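Arm stops with force fault at the easel in simulation
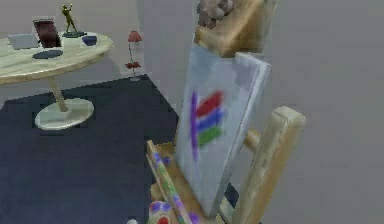 My room in the simulator, with the easel, the round table and the floor lamp.

zakaria_40
My virtual arm must pick up the stick from the easel ledge. At step 1,519 it stops with a force fault - every run the same step. I lowered the speed, no change. What should I check?

Furnavham
Same here in February. Reinstall it.

brarnidau
Please look at the collision shape of the ledge. If it is thicker than the ledge you see, the gripper hits it early. Turn on the collision view and compare. Do not raise the force limit above 200 to hide the fault, a real arm could be damaged later.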